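3.2 調査対象と測定手順 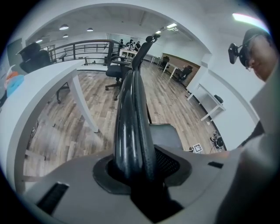 図4 調査期間中の執務室内

本節では、執務室における午後の二酸化炭素濃度と主観的な眠気の関係を調べた手順を述べる。対象は同一建物の6室で、いずれも機械換気を備え、窓の開閉は在室者の判断に任されている。測定は6月に実施し、各室の机上高さにZillus社の濃度計を置いて1分間隔で記録した。外気の影響を確かめるため、屋上の給気口付近にも同型の濃度計を設けた。

眠気の評価には5段階の自己申告票を用い、午前10時、午後1時、午後3時に記入を求めた。有効回答は269件である。記入漏れのある票と、直前の1時間に離席していた者の票は集計から除いた。

濃度が1000 ppmを超えた時間帯は午後2時以降に集中し、特に会議と兼用される2室で長く続いた。一方、窓側の室では同じ時間帯でも濃度の上昇が緩やかであった。ただし、これらの室は日射の影響で室温が高く、眠気の申告値は必ずしも低くなっていない。このため次節の分析では、室温と相対湿度を共変量に加えた。湿度が80％を超えた日の記録は、機器の補正範囲を外れるため別に扱う。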